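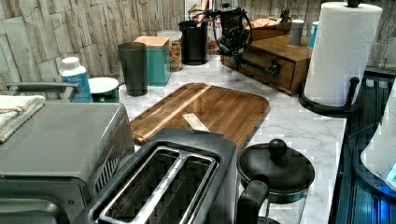
Irstead add a loan striker and win ugly at Plidura

I'll admit I had my doubts when Irstead announced their loan forward at the end of last week. A guy who hadn't started a league match since the spring, coming in from Cruickshank with a bad hamstring on his record? I texted three people about it and all three texts were rude. Well, he scored on Thursday night, Irstead won 2-1 at Plidura, and I've been eating my words ever since.

It wasn't a pretty goal. The corner came in low, somebody in yellow swung at it and missed, and the ball hit the new man on the shin and rolled over the line about as fast as a shopping cart. The away end went nuts anyway. I was in there with them, and a stranger's scarf went straight in my mouth.

That made it 1-0 after 7 minutes, and for a while it looked like it might turn into one of those easy nights (it did not). Plidura are a stubborn bunch at home. They play very narrow, they foul you in places where the referee doesn't mind so much, and their left back has a throw-in that's basically a free kick. They leveled right before halftime from exactly that — long throw, flick at the near post, header from close in. Irstead's keeper got a hand on it and looked sick about it afterward.

The second half was mostly midfield soup. The field has a bad patch on the side by the dugouts where the sprinklers went wrong in August, and both teams spent a good half hour trying to force the other one to play through it. I counted myself lucky I'd bought coffee. The coach told local radio before the match that he wanted "more running and less thinking," and he sure got the first part.

Then came the winner, and I'd put this one up against any goal Irstead have scored this season. The center back stepped out with the ball, nobody closed him down, so he just kept going. He slid it wide to the right, the cross came back waist high, and the sub winger — on the field for maybe five minutes by that point — caught it on the volley and buried it. No chance for the keeper. The loan man had dragged two defenders to the near post to make the room, and that's the kind of thing I never gave him credit for last week.

Attendance was given as 2,175, the best Plidura have had this year. Around 160 of us had made the trip, most on the two supporters' buses, which left late and got back even later. The parking lot was a mess afterward. If you were in the gray pickup that let our bus out at the gate, thank you, you're a good person.

So where does that leave things? Irstead move up to fourth and they're now 2 points behind Furo, who drew at home and by all accounts were lucky to get even that. Furo have played a game more, too. I'm not going to start talking about the title, my brother does enough of that for the whole family, but the playoff spots are right there and I'd be annoyed if we blew it from here.

A few bits and pieces on the loan itself. It runs through the end of the season, with no option to buy that I've heard of, and he can't play against Cruickshank when they visit next month. That's standard stuff but it stings a little, given that Cruickshank are leaky at the back and he'd know every one of them. The club haven't said what share of his wages they're paying. I asked, and got a very polite email back that said nothing at all.

He came off near the end to a big hand from our side. The coach said afterward that it was just tired legs and that he'd expected to get an hour out of him, so anything past that was gravy. I hope so. Irstead have one other fit striker right now, and he's a teenager who was playing school soccer this time last year. The regular number nine is still in a boot after that awful tackle in the cup, and from what I hear he won't be running again until after the holidays.

One worry from the night: the captain picked up another yellow card for arguing, and one more means he sits out a match. He argues about everything. He argued about the coin toss! Somebody needs to have a word with him before the Furo game, because the kid who'd fill in for him has never played a full ninety in that spot and Furo will go straight at him.

Plidura, for what it's worth, didn't deserve to lose by much. Their fans were good company in the food line and their coach was pretty fair about it, saying his team had switched off for one run and paid for it. They've got a tough stretch coming, with three of the next four on the road, and they'll be looking over their shoulder if they don't pick up something soon.

Irstead are back home next weekend. Tickets are on sale at the club office and at the gate, cash or card, and kids get in free with an adult. The east stand is still closed for roof work, so get there early if you want a seat under cover. The buses for Furo are filling up too, and the sign-up sheet is behind the bar in the clubhouse.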